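Vorkum (software)

Vorkum is a build and release tool for database-backed mobile apps. First written by Behrouz Kermani as a set of shell scripts, later rewritten as a desktop program. Runs on macOS and Windows – no Linux version so far.

Features

Signs app packages, bumps version numbers, uploads to a private store. Free tier covers 21 builds a month. Paid tier 1000. Plugins are written in Rura, a small scripting langauge made for the project.

Reception

Used mostly by small shops, about 400 of them. Slow uploads were a common complaint untill version 3.
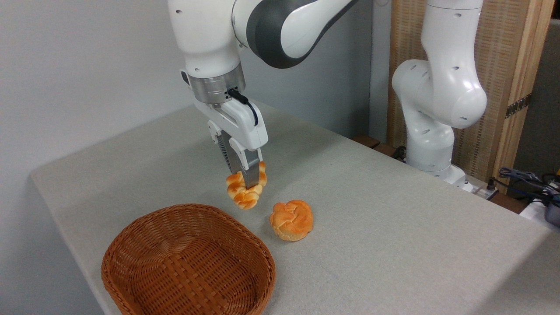

Azadeh Shahbazi wrote on the user forum that signing alone used to eat 40 minutes of her release day, and that she still keeps the old scripts as a backup.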